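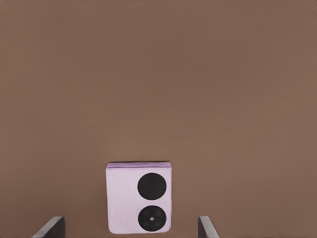 Wrist camera or fixed overhead camera for small flat parts in simulation

Otesstead Automation Forum – Grippers and End Effectors – Simulation

lbabic_otesstead
Posted Dec 6, 2023

Members are invited to comment on a comparison that our laboratory is carrying out before it commits to hardware. The task is a top-down pick of a small, phone-like object from a plain surface with a parallel gripper. Two camera arrangements are under review. In the first, the camera is mounted at the wrist and the fingertips remain in view at the bottom of the image. In the second, a fixed camera looks down on the work area from above.

Each arrangement was given 300 simulated attempts with the same arm, the same fingers and the same controller settings. Starting positions were drawn from the same list. The wrist camera failed on 27 percent fewer attempts than the fixed camera. Most of the remaining failures in both arrangements came from closing on the object while it was off center, so that one finger made contact well before the other and pushed the object out of the grasp.

The render with this post comes from the wrist arrangement. The object lies nearer to the right finger than to the left, and neither finger is touching it. Our question is whether the controller should correct the offset before descending further, or close and allow the fingers to center the object.

Ljubica Babić
Otesstead

e_sayce
Reply 1

Thank you for the clear statement of the problem. I would correct first. Centering by contact works well with heavy parts on a low-friction surface, and it works poorly with light parts that can tip or rotate. With an offset as visible as the one in your render, the right finger will arrive early if both close at the same rate.

I would also question the comparison itself. A fixed camera with a longer lens would have given you more pixels on the object. Was the resolution on the object matched between the two arrangements?

Emlyn Sayce

lbabic_otesstead
Reply 2

It was not matched. Both cameras used the same sensor model and the same lens, and the fixed camera was therefore at a disadvantage. I accept that this should have been stated in the first post.

sasgate_cell4
Reply 3

We do not agree that correction should always come first. At Sasgate we ran a similar pick on a physical cell in September, using two sets of fingers on one gripper. With compliant pads, closing on an off-center part was acceptable in nearly every case. With rigid fingers it was not. The finger material made more difference to us than the camera position did.

A correction move also costs time. On our controller it added 127 milliseconds to each cycle, and over a full shift that was enough for the production group to object.

e_sayce
Reply 4

The cycle time is a fair point, but a dropped part costs far more than 127 milliseconds. I would also be careful about carrying results from compliant pads over to this case. The fingers in the render have angled tips and look smooth, and I see no sign of a pad on them. What friction value was assigned to them?

lbabic_otesstead
Reply 5

There is no pad in the model. The friction value is the default supplied with the simulator, and we have not measured it against a physical finger. Compliant fingers will be added to the test plan.

ignacio_vision
Reply 6

A remark on the vision side. The surface in your render is a single brown tone with almost no variation, and the object is a pale lavender. Any segmentation method will separate the two. I would hesitate to draw conclusions on camera placement from that background alone, as a fixed camera may fall further behind, or catch up, once the surface has grain or clutter.

The two black circles on the face are useful for a separate reason. They lie on the right half, one above the other, and the left half is blank, so orientation can be recovered from the wrist view. The lower circle has a pale dot at its center and the upper one does not. I would not rely on the dot, as it is small enough to vanish at a greater camera height. The position of the pair is the stronger cue.

sasgate_cell4
Reply 7

Seconded on the background. We lost two weeks to a detector that had been trained on one table color.

lbabic_otesstead
Reply 8

The following changes have been agreed on our side:

Resolution on the object will be matched between the wrist and fixed cameras.
Rigid and compliant fingers will be run as separate conditions.
Surface color and texture will be varied, with 100 surfaces in the set.
Each condition will be run with and without the correction move, and cycle time will be logged.

The full plan comes to 2,690 attempts. The Prisusent controller will be kept for all of them.

e_sayce
Reply 9

I support the plan, with one reservation. Please report the offset at the moment of closing for every attempt – a success rate alone will not settle the disagreement between Sasgate and myself.

sasgate_cell4
Reply 10

Agreed on logging the offset. Our position on compliant fingers is unchanged, and we can send our closing speeds if they would be of use.

lbabic_otesstead
Reply 11

Please do send them. The offset will be recorded for both fingers, and the results will be posted in this thread.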